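Progress report, second period
Brollach House, supported rooms for new tenants
Prepared by Soudabeh Kazemi for Marjatta Kokkonen, Pradport Fund

Dear Marjatta,

I send you the report for the period that ended in April. I have tried to keep it shorter than the last one, as you asked.

Rooms. In the plan we promised to prepare 17 bedrooms in the Prurkard building. Until now 14 are ready and have tenants. The other three are waiting for the electrician, who must first finish the wiring in the corridor. He has told us he can start on a Thursday, but he did not say which one. I will write to you when I have the date.

Furniture. All beds and mattresses were delivered by Shimada. Two wardrobes came with damaged doors and were exchanged without cost. We still need desks for the third floor. The price went up after our first offer, and I ask for your permission to move 311 dollars from the transport line to the furniture line. Transport was cheaper than we expected, so the total budget stays the same.

Clothes and textiles. The monthly clothes exchange continues. People bring what they do not wear, and tenants choose what they need. Belts, scarves and warm trousers go first. We have too many summer shirts and will store them until the next period.
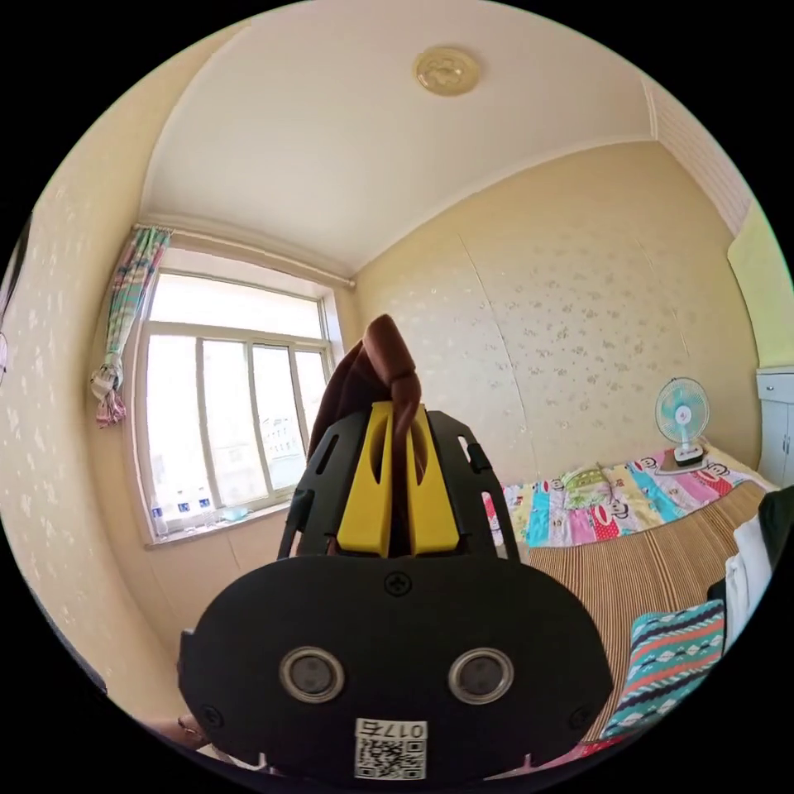 Curtains were a larger job than I wrote in the plan. The windows in the bedrooms are big and the donated fabric came in many different lengths, so much sewing was necessary. We did not try to make all rooms the same. In this bedroom the curtain has a pattern in pink, mint green and white, and it can be tied up at the corner so that the daylight comes in. The windowsills are used as shelves, as with the three water bottles, and I would like to add one small wall shelf per room in the next period.

Money. We have spent roughly 1,000 dollars on sewing, curtain rods and small repairs. The receipts are in the attached folder, in order of payment. One receipt, for paint, is missing and I have asked the shop for a copy.

Next steps: finish the last rooms, order the desks after your answer, and repeat the tenant survey.

With kind regards,
Soudabeh Kazemi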